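Skunstead Robotics Course
Handout 2: Working in the kitchen world
Revised 2022-01-03

Welcome back, everyone, and I hope the break was a restful one! Before you open the simulator again, please take a quiet half hour with these notes. Most of the trouble people had with the first assignment came from rushing past the setup, and this second assignment builds on all of it.

You will be working in the Kokthorpe kitchen, the same one you met in July if you came to the summer session. It looks like a lot at first, with the coffee machine and the bottles and the scale and the sink, and I would like you to spend some time just looking before you write any code. Move the arm a little. Turn the view. Get a feel for how much room the upper link takes up when it stands tall, and how quickly it hides the sink from you.
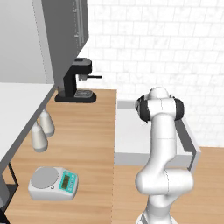 Your control script runs in steps, and each run is capped at 957 of them. That sounds generous, and it is, so long as you don't spend them all wandering. A slow, smooth path will nearly always serve you better than a fast one full of corrections. If your arm shakes when it stops, turn the gain down first and come to me second – I will only ask you whether you turned the gain down.

Part A, the drawer

The starter file, Engebretsen, gives you the joint limits and a very plain planner. Your job is to bring the gripper over the open drawer, fingers pointing down, and hold it there for 32 steps without touching the floor or the walls of the drawer. There is nothing to pick up yet. I know that feels like half a task, but a good approach is most of a good grasp, and we will get to the grasp soon enough.

Think about the elbow as well as the hand. Many of you will get the fingers exactly where they belong and then find that the elbow has gone through the counter to do it. The checker does look for this!
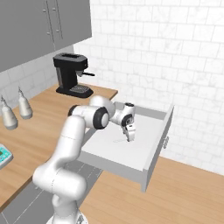
Figure 2. Gripper pointing down over the open drawer, fingers close together. The coffee machine is on the far counter.

Part B, your write-up

One page is plenty. Tell me what you tried first, what went wrong, and what you changed. Please include your joint values at the hold position, and a sentence or two on how you chose them. Write-ups that admit to a mess are very welcome, and I enjoy reading them.

There are 19 of you sharing the machines in the Vulville lab, so sign up for a slot on the sheet by the door and log out when you leave. Save your runs to your own folder, please, and leave the starter file as you found it.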